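**Left gripper drops or twists thin skewers, two-arm bench build**

Status: open, workaround in place
Category: end effectors / grip
Location: shared workshop, Zikstead, back bench
Software: Hukport controller, stock build, no custom patches
Grippers: Fortin two-finger, one per arm, black fingers as supplied

### Problem

The left gripper will not keep a thin wooden skewer in one position. It closes on the skewer and reports a grip, but when the arm lifts and turns toward the tray the skewer rolls between the fingers. Sometimes the tip ends up pointing at the table. Sometimes it drops out completely.

The right gripper holds sausage pieces against the tray without trouble. The task is to put the pieces on the skewer, right arm holding, left arm pushing, then move the whole thing to the toaster oven. We are not running the oven step yet. Everything below is with the oven off and the arms in slow mode.

### What we expected

Skewer stays at the angle it was picked up at until the left arm releases it.

### What happens

- Pick from the cup: mostly fine.
- Lift: fine.
- Wrist turn toward the tray: skewer rolls.
- Push into sausage: if it has not rolled already, it slides back through the fingers as soon as the tip meets the skin.

First noticed in May after the left fingers were swapped. The old ones had a crack. We did not see the problem before that, but we were also only picking up blocks before that, so it may have been there all along.

### Log

**Entry 1.** Raised left grip force in the Hukport settings page from the default to 30. Units are not given on the page. Slightly better on the lift, no change on the push. At this force the skewer gets small dents where the fingers close. One snapped.

**Entry 2.** Swapped the left and right wrist modules to see if the fault follows the gripper. It does. With the modules swapped, the right arm drops skewers and the left arm holds them a bit better, though it still slides on the push. Swapped them back afterward. Note for anyone doing this: the cable loop at the back of the wrist needs slack. The first time it was too tight and the wrist stopped with an overcurrent warning before it got to the tray. That warning was our own doing and has nothing to do with this ticket.

**Entry 3.** Checked finger alignment with a strip of paper. Closed the left gripper on the paper and pulled from each side. The paper holds at the root of the fingers and pulls free at the tips, so the fingers touch at the root first and stay slightly open at the tip. On the other gripper the paper holds all the way along. Anything wide hides this. A skewer held near the tip does not have much touching it.

**Entry 4.** Loosened the two finger screws, closed the gripper on a flat steel rule, tightened again. Paper test is better but still not even. The new fingers look to be molded with a small outward lean. Asked Fortin support if there is a known bad batch. No answer yet.

**Entry 5.** Changed the pick position so the skewer sits deeper between the fingers, closer to the root. This was done by moving the pick point 20 mm along the approach direction in the taught pose. Roll on the wrist turn is gone in most runs. Slide on the push is still there.

**Entry 6.** Tried a wrap of rubber band on each finger. Do not bother. It works for a few picks and then the band creeps toward the tip and takes the skewer with it. Removed.

**Entry 7.** Put a short piece of Gullden grip tape on the inside face of each left finger. The tape is the thin kind with the fine texture. Cleaned the fingers with alcohol first and let them dry. Zeroed the gripper again in Hukport with the tape on, otherwise it thinks it is holding something when it is empty. Dropped the force back to 20. No dents in the skewers at that setting.

**Entry 8.** Ran the full sequence up to the push with the tape on and the deeper pick. Out of the cup, lift, turn, and hold over the table all good. The right arm was holding down the small piece on the tray while the left one waited with the skewer. The pose at the wait point is the one we want, with the tip angled up past the fingers.

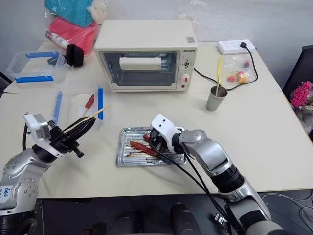
The push itself is improved and not fixed. With a fresh skewer and a soft piece it goes in. With a firmer piece the skewer still slides back a little, and the controller does not notice, so the arm carries on as if the push was complete. There is no slip detection on these grippers as far as we can tell from the manual.

**Entry 9.** Changed the push from one move to 2 shorter ones with a regrip between them. The right arm keeps holding during the regrip. This is slower, around double the time for that step, but the skewer ends up where it should more often. Leaving it like this for now.

### Current settings

| Setting | Value |
|---|---|
| Left grip force | 20 |
| Pick depth change | 20 mm |
| Push moves | 2 |
| Arm speed | slow mode |
| Finger surface | Gullden tape, left only |

Please do not change the left grip force from the shared profile. If you need it higher for another job, save a new profile and switch back when you are done. The last time it was left at 30 we lost half an evening to it.

### Still to do

- Replacement fingers from Fortin, or a printed pair with a shallow groove down the middle. The groove would have to suit the skewers and still let the gripper handle the cup. A drawing is started in the workshop folder.
- Check whether the tape picks up grease from the sausage. If it does, it needs to come off before each session and that makes it a poor long-term answer.
- Find out if motor current from the gripper is readable in Hukport. If it is, a drop in current during the push could stand in for slip detection.
- Scrub the tray. The burnt-on residue flakes and we do not want it on the tape.

### Reply from Fortin support, pasted in

"Please send a side view of both fingers closed on a flat object and the part number molded inside the left finger. Do not sand the finger faces as this will void the replacement."

Part number sent. The side view still has to be taken, with the tape off. Whoever is next on the bench, please do that before starting the arms, then fit new tape and zero the gripper again. Ticket stays open until the new fingers are on.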